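3.2 Small objects on shared tables

The household survey recorded what people leave out on a table between meals and where they leave it. We visited 98 homes in the Risatcombe district and noted every item that had been on the table for longer than one meal. Items that were part of a meal in progress were not included. Large items such as laptops and lamps were recorded on a separate sheet and are treated in Section 4.

In total the sheets list 2187 items. Food in its original packaging was the largest group, followed by writing tools and then by what we call keepers: trays, bowls, lids and shallow boxes that people use to hold something smaller. Keepers matter for this paper because they change how a table gets cleared. In the interviews, people told us that a pen or a bag of snacks is picked up and put away by itself, while a keeper is usually moved along with its contents. Several people could not say what was in their own bowl until they looked.

We had expected table size to explain most of the difference between homes. It explained very little. Homes with a tablecloth kept more on the table than homes with a bare top, and this held for small tables as well as large ones. One person we interviewed said that a cloth "makes it a place where things live." Others said they simply did not like lifting everything off to wipe underneath - a bare top was wiped daily in most homes, a cloth was shaken out once a week or less.

Coding was done by two people working apart. Duyên Chu coded all of the sheets and Tihomir Georgiev coded 396 items a second time. Most of the disagreements were over keepers. A shallow box with one small thing in it can be coded as a single item or as two, and the first version of the guide did not say which. After the September revision, the holder and the thing held are always entered on separate lines and joined by a link code. Packaged snacks caused fewer problems, although clear packages and foil bags were at first given different codes and later merged.

Figure 2 gives a layout with the main item types used in the coding guide. The cloth is a pale woven one with frayed edges. Packaged food lies toward both ends of the far half, with a capped marker between, and there are two keepers, a round bowl and a flat red box.

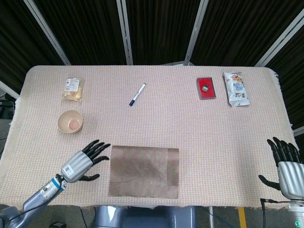
Figure 2. Packaged snacks, a marker and two keepers on a covered table.

Under the revised guide, the cream-colored bowl and the small pink object inside it take two lines and one link code. The red box and the tiny object resting in it are entered the same way. Neither content has a firm name, and the guide allows for this: coders write "small object, rounded" or "small object, other" and do not guess at use. The clear package and the silver foil bag both go under packaged food.

The same rules were applied to the 40 homes that agreed to a second visit. Those results are reported in Section 3.3.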